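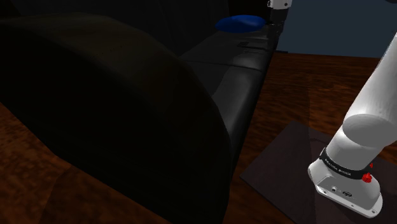

Yoga Lubis reckons the trouble with most suppers out is that you go home having talked only to the person you came with, and would we please never, ever go over to tables for two. Well, Yoga, we won't! Natetti is moving into a bigger room this spring and the long tables are coming with us.

February
By the Natetti kitchen

NATETTI SUPPER CLUB TO OPEN IN THE OLD LACERDA BAKERY, ULAMSTEAD

I've been dying to write this one. After three years of cooking in the back half of a tile showroom (thank you, tile showroom, and sorry about the smell of onions), Natetti has signed the lease on the old Lacerda bakery at the bottom of Mill Street in Ulamstead. We get the keys in a fortnight and we'll be serving supper there before the clocks go forward, as long as the extractor people turn up when they say they will.

For anyone new to us, the way it works is very simple. You book a seat, not a table. You come at seven, you sit wherever there's a gap, and the food goes down the middle in big dishes that you pass along. There's one menu for everybody, with a proper vegetarian version of it that we put as much work into as the other one. Supper ends when it ends, though I do start stacking chairs at half past ten and people generally take the hint.

The new room seats 60, which feels enormous to me. I've paced it out so many times that the man in the dry cleaner's opposite has started waving. It still has the bakers' hatch through to the back, so the dishes can go straight from the oven to the people who want to eat them, and I can hear what everyone thinks of the soup whether they mean me to or not.

We'll open on Monday nights to begin with. I know, I know, Monday! But it's the night when there's nowhere in Ulamstead to get a hot meal apart from the chip van, and the waiting list tells me plenty of you would like one. That list had 454 names on it when I last looked. I wrote back to as many as I could, and if you're still waiting to hear from me, I'm getting there, I promise. 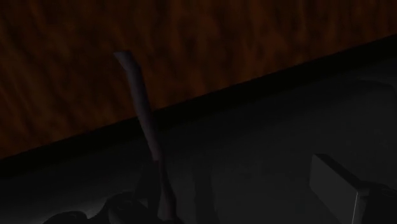 The other bit of news is ferkumel. If you've eaten with us you've had it: the slow barley and root vegetable pot with the sour cabbage on top, the one my aunt used to make in a pan she couldn't lift by herself. It's been the last thing out of the kitchen at every supper we've ever done, and more than 100 of you have asked me for the recipe. I've always been useless about it, mostly out of shyness, as the recipe was a handful of this and a glug of that on the back of an electricity bill.

So I've finally sat down with the scales and written it out properly, and it'll be printed on a card and left at every place on opening night. Take it home. Change it, if you must, although I'd leave the caraway alone. And on the last supper of each month we'd like somebody else's big family pot to go out in place of ours, made by whoever brings it to us, in our kitchen, with me peeling. We'll pay for the ingredients and you eat free. Stews, bakes, dumplings, rice, whatever your lot have always made too much of.

What do we need from you? Mainly bookings, but I'd also love to hear from anyone who worked at Lacerda or bought their bread there. I'm after stories and I'm after the recipe for the seeded loaf, which three separate people have described to me with their eyes shut. I can't bake it exactly as it was, I'm sure, but I'd like to have a go and put it out with the soup.

Prices are staying where they are until the summer. Children eat for half, babies in arms eat whatever they can grab. Bring your own wine or there's apple juice and a jug of something cordial-ish that changes with my mood. There's a step at the Mill Street door, and a level way in through the yard at the side, which will be lit and open every night we are.

Booking opens to the waiting list first and then to everybody a week later. If you write for a paper or a local newsletter and fancy coming to have a look round, come in the afternoon while I'm chopping and I'll talk to you for as long as the carrots last.

Contact: the Natetti kitchen, Old Lacerda Bakery, Mill Street, Ulamstead | © Natetti Supper Club | Back to top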